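From: Malou Frandsen
To: soft-handling list
Subject: Re: [soft-handling] hoods, and whether they deserve their own class

Hi Pui-shan, hi everyone,

Sorry for the slow answer. I wanted to have the July numbers in hand before I wrote back, and then the July numbers took until nearly August to come together (you all know how that goes). Let me put your question at the top so that people who joined recently can follow along.

Pui-shan Yuen wrote:
> I read your draft on first-grasp prediction twice and I like it, but
> I keep stumbling over the garment classes. You lump hooded tops in
> with plain sweatshirts. In our folding runs the hood is where
> everything goes wrong: the gripper comes down on two or three layers
> instead of one, and the fold line ends up crooked. Did you ever try
> splitting them out? And are your demonstrations all on a bare table,
> or do you have some in real rooms too?

So, yes, we did try it, and you were right to be suspicious! Upendo Shemweta went back through the whole Arango set, which is 1,643 hand-held demonstrations, and relabeled every top by whether it had a hood, a collar or neither. It was a dull job and she did it very patiently, with a lot of tea. Then we retrained the first-grasp model on the new labels and ran it against the old one on the same 200 held-out starts.

On plain tops there is no difference worth talking about. On hooded ones the new model picks a usable first grasp in 89 percent of starts, and what I find more interesting is how it gets there. The old model liked to go for the biggest lump of cloth it could see, and on a hoodie that is very often the hood. The new one goes for the body of the garment or the hem and leaves the hood for later, much as a person would. Of the failures that remain, 26 percent involve a drawstring, and I would love to hear from anybody who has a good trick for cords. Ours tend to get picked up together with the hem and then the whole side drags.

A word of caution, and Ragnheiður Lauritsen would scold me if I left it out: the split was decided after we had seen the old model's mistakes, so please treat this as a hint and wait for the fresh test set before quoting it anywhere. She is putting that one together now with garments neither model has met.

As for your second question, the tables are in the minority. Most of the Arango demonstrations were recorded in people's homes, on beds and sofas, with whatever blanket was there, and I've come to think that matters as much as the labels do. A soft surface gives under the fingertips, so you can press a little and still close on the cloth, and on a hard table the same motion just skids. We have been meaning to measure this properly for ages. It also means the edges of the view are full of curtains and other clothes, and the model has to learn which fabric is the one it's supposed to care about.

I'm putting one view in so you can see the sort of thing I mean, with the fingers over the body of the garment and the hood bunched up beyond them.
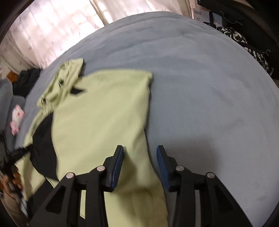 Fig. 1. Light green hooded top on a bed, fingers open just above the fabric.

If you look at the hood there you'll see why I gave in on the labels. Between the folds and the dark lining, it hardly looks like part of the same piece of clothing, and a model that has only been told "top" has very little to go on.

Bergþóra Lykkegaard has the relabeled index and is happy to share it with anyone on the list who writes to her. The splits are in the same format as before, so your old loading scripts should work, with the one change that "top" is now three values and will break anything that expects one. I found that out the hard way on my own laptop.

Pui-shan, would you be willing to run your folding stage on our grasp points, or at least on the hooded subset? I'd be so curious whether the crooked fold line goes away or just moves somewhere else. No rush at all, any time before the fall is fine.

Warm wishes,
Malou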